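Ernirex Stays: New Year package listings, Dosthorpe and district

Data card, revised 21 October 2018
Maintained by Augustina Fiadzo and Tetteh Alhassan

Summary

One row per New Year package offered by hotels, guest houses and holiday lets in the Dosthorpe area. The table has 2,612 rows, of which 1,037 include a meal on New Year's Eve. Prices are as advertised and have not been checked against what guests paid.

Files

packages.csv - the main table, UTF-8, comma separated, header in the first row
places.csv - one row per property, joined on place_id
notes.txt - free remarks by the coders, unedited

Columns in packages.csv

package_id: whole number, never reused
place_id: key to places.csv
nights: whole number, minimum 1
price_pp: pounds per person, two adults sharing
meal_nye: yes, no or unclear
fireworks: on site, view claimed, none stated
extras: free text, lower case
cancel_days: days of notice needed for a full refund, blank if not stated

Where a listing gives a price per room only, price_pp is half that figure. Single supplements are left out. Children's prices were collected by Kwadwo Kwofie but are too patchy to release.

Collection

Listings were copied by hand from the properties' own pages in August. Booking sites were not used, as their prices change by the hour and often leave out the gala dinner charge. A package had to cover the night of 31 December and be open to the public. Rooms sold without any New Year content were skipped, even when the rate was higher than usual.

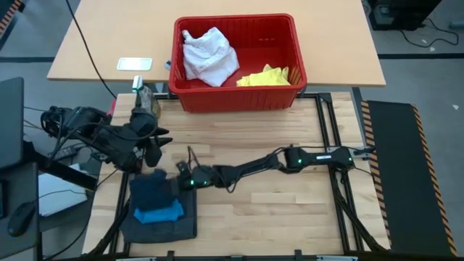
The extras column is the least tidy part of the table. Hotels describe the same thing in many ways, and we kept their wording apart from case. Precious Dumlao wrote the coding rules for the second pass, which sort extras into food, drink, transport, entertainment and room items. Room items cover anything left in the room for the guest's use. Loose cloth goods are coded as linen whatever their colour or container, so a white cloth and a yellow one together in a red plastic basket, as in the photo, would be a single linen entry and would not be split by item. Robes and slippers have their own code. Vouchers are not room items, even if handed over in the room.

Known problems

fireworks = view claimed rests on the property's word. Several places in Issahaku Road make the claim and face away from the river.

cancel_days was capped at 90 on entry. Longer periods appear as 90 and cannot be recovered from the table, though some are mentioned in notes.txt.

Packages run by Plorkico are listed once per property, so the same coach and dinner offer can appear many times. Filter on operator in places.csv before working out averages.

meal_nye = unclear mostly means the page said "festive dining" and gave no date.

Changes in version 2

Duplicate place_id values merged by Nkrumah Zakaria
Euro prices removed
Blank cancel_days no longer stored as 0

Corrections should quote the package_id and the text of the listing - a link alone is of little use once the page has been taken down.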